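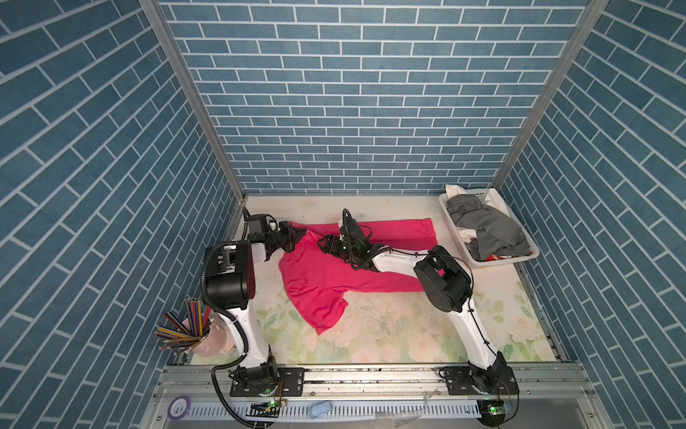 Robots & Machines | Ages 8 and up

Search the site Go

How Does a Robot Learn to Handle a T-Shirt?

You can probably fold a T-shirt without thinking much about it. For a robot, it is a hard job. A wooden block keeps its shape when you pick it up. A shirt bends, bunches and slides, and it lands differently every time you drop it.

A programmer could try to write a rule for every wrinkle, but the list would never end. So many robots learn from examples.

One example is one try at the job, from start to finish. The computer saves what the cameras saw and how each arm moved. It also saves when the grippers opened and closed. A gripper is the robot's hand. Many have only two fingers.

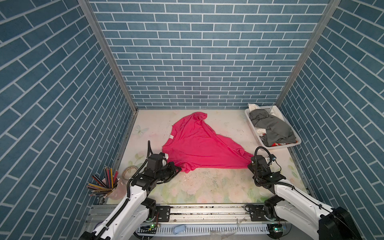
One example does not teach much. At the Irton lab, the Flasta project saved 1228 of them. People there check each one before the computer gets to use it. Out of one batch of 100, they kept 96. The other four had missing camera pictures.

The shirt should not start in the same spot every time. If it did, the robot might only learn that one spot. People turn it, crumple it or flip a sleeve over before the next try. 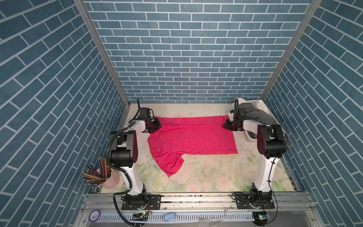 Two robot arms at work on a pink T-shirt.

Next, a computer program looks for patterns in all the examples. This is called training. Flasta's took 11 hours. After training, the robot gets a shirt and has to choose its own moves.

More to read
What Is a Sensor?
Bitar, the Robot That Sorts Buttons
A Visit to the Drestamow Robot Fair
Why Do Robots Have Joints?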